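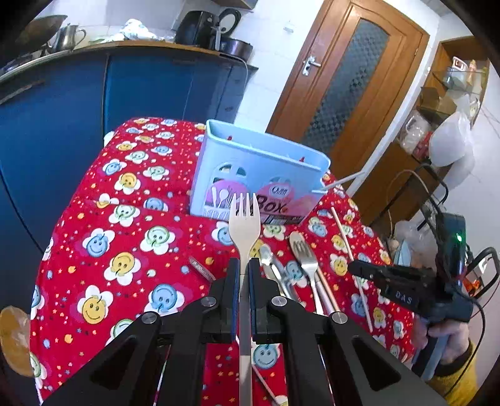

Posted by So-ying Yeh on 18 August 2020 | Filed under: Home, Kitchen bits

I have a soft spot for a cheerful tablecloth, as anyone who has eaten at my house will know, and the red one with the smiling flowers is my favourite of the lot. White petals, little yellow and blue and green faces, stars and dots all over the place. It came home with me in February from a clearance table at Asedside (a lovely rambling shop, if you ever get the chance) and it has been on the table nearly ever since. Yes, it has a fold in it. I have ironed it precisely once.

It was on this cloth that I finally sorted out the cutlery. We had been managing with one drawer, and the drawer had become a sort of soup: good spoons, picnic forks, takeaway bits still in their paper, a corn skewer that got me under the thumbnail more than once. So I put the kettle on, tipped the whole lot out and started again with a light blue plastic cutlery box, which has a pretty arched pattern cut into the front and still has its pink and white label on. I keep meaning to soak that off, but it says "Box" in such large letters that I've grown rather fond of it.

The cream forks are the ones I like best. They're slim and long in the handle, with four tines, and they look very nice against all that red. My friend Szu-yu Cheung thinks I'm mad and says a fork should be metal and heavy, so she gets a metal one when she visits, and we're both happy.

My method, if you can call it that, is to put everyday things in the box, standing up where people can grab them, and leave serving spoons and anything sharp in the drawer. Anything I hadn't used since last summer went into a bag for Kwok-wai Hung, who is setting up his first kitchen and isn't fussy. The whole business took me 45 minutes, with a good ten of those spent drinking tea and reading the back of an old takeaway menu.

Next is the shelf above the cooker, where the lids live. I'm putting that off until the weather cools down a bit.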